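Course Handout 8: Comparing Two-Finger Grippers on Deformable Objects
Revised Aug 25, 2021

Scope

This handout covers the gripper comparison in the Civano lab sequence. Read it before the bench session. The arm exercises with the Pelier controller come in October and are not needed yet.

Terms

Aperture: distance between the pad faces at full opening.
Pad compliance: deflection of the pad under a given normal force.
Pinch depth: length of fabric held between the pads, measured from the pad tip.
Layer error: picking up more or fewer layers of cloth than intended.

Why cloth

A rigid block tests force and alignment. Cloth also tests approach angle, because the pads must get under or around a fold before closing. Dark matte fabric adds a camera problem: edges between layers have little contrast, so the wrist view may show the outline of the cloth clearly and the fold lines poorly. Record the two separately in your log. 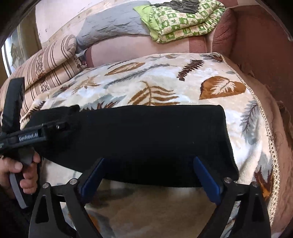

Figure 2. Wrist view of folded black fabric on a patterned blanket, blue pads open; second hand-held gripper at left.

Note how far the pads overlap the cloth in the wrist view. Overlap in the view is no proof of contact. Contact has to be confirmed from the force trace or from a side camera.

Procedure

1. Mount the Jodside pads. Zero the aperture reading.
2. Fold the cloth once and lay it on the soft surface.
3. Approach at a shallow angle, close, lift, hold, release.
4. Complete 13 trials, then change to the Nyaga pads and repeat.
5. Repeat the full set with the cloth on the bare bench.

Do not smooth the cloth between trials. Save each run under its trial number; the log template has 335 rows, enough for all groups.

Report

Give the success rate per pad type and surface, layer errors, and mean pinch depth. Discard any trial in which the operator regrasped, and state how many were discarded.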